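Collecting Shelf Tasks in Simulation
Project report, second semester
Henok Belay, Ekaette Shehu, Ikechukwu Danladi
Supervisor: Temitope Olaniyan
10/04/2020

1. What we wanted to do

Our group had the task to prepare examples for the Grikano learning system. The system learns from recorded motions of an arm, so each example must contain the joint angles, the state of the gripper and the rendered view. In March we decided to work only in simulation.

2. How the examples were made

Two of us controlled the arm by turns with a hand controller, and the third person checked the replay. For every task we wanted 100 accepted examples. An example was rejected if the arm touched the cabinet, or if the operator stopped for more than five seconds – such long pauses teach the system to wait.

After each example the jar was put in a new start position. Ekaette wrote the script for this. In the first version the positions were too similar, and we had to record one full set again.

3. The shelf task

The cabinet is the most difficult place in our kitchen model. The arm must enter between the shelf surfaces and close the two fingers on the jar from the side. We kept the wrist low, and the operators had to learn this slowly.
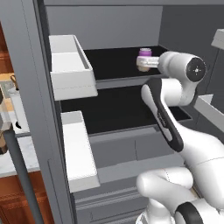 Figure 1. Gripper closed around the jar with the purple lid, upper shelf of the cabinet.

4. Remarks

The side grasp gave cleaner data than the grasp from the top, where the wrist often touched the cabinet. We did not yet test the examples with a real arm. Kayode Bashir will continue this part, and our replay files are stored in the folder Haruna.

Related reports
Osmont: opening drawers with one arm
Titier: a tool for cutting long recordings
Choosing start positions for small objects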